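About Skanex

Skanex collects manipulation examples for teams that train robot policies. The company was started by Hoi-yan Hsieh and now has 11 staff. We supply recorded demonstrations of everyday handling tasks, performed by people with hand-held grippers in furnished rooms.

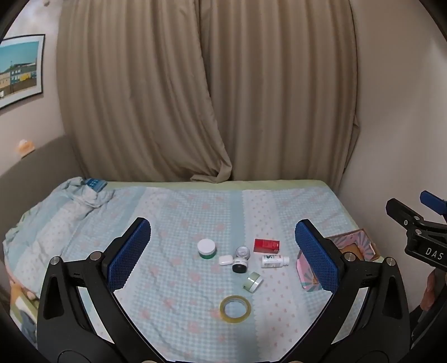

Objects are small household goods: jars, tape, boxes, pill bottles. Each task is recorded in sets of 20, and the layout is changed between sets. A standard order is 1000 demonstrations. Both hands are recorded on tasks that need them – opening a box, for instance.

Every recording is reviewed before delivery. Reviewers reject dropped frames, lost tracking and unfinished grasps. Rejected takes are kept in a separate folder and supplied on request. 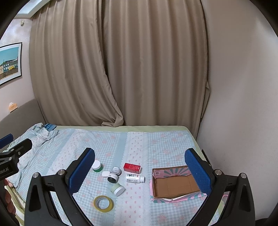
Current projects

Horitar – sorting and packing of small items, 9 rooms.
Zenton – folding and bed-making, starting in September.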